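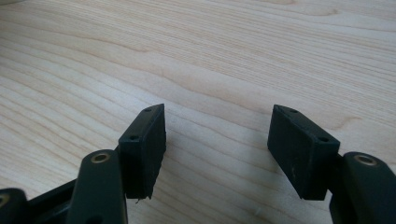

Fig. 1: Pale wooden surface with wavy grain.

For my project I looked at who gets promoted at Bednárik, a building contractor with 868 staff. My tutor, Yvonne Sowerby, said to start with the apprentices, so I did (good call!). I sent out a survey and then spoke to 13 people over lunch, mostly women on their first site job.

Pay came up less than I'd expected. What people really wanted was someone senior to ask – Misaki Miyazaki told me she'd waited until November for a mentor.

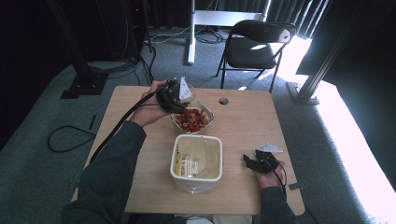 Fig. 2: At the table, gripper tilted over the metal bowl.

Only 2 of my 13 had heard of the firm's inclusion policy. I'd like to ask the same questions at Kanden next.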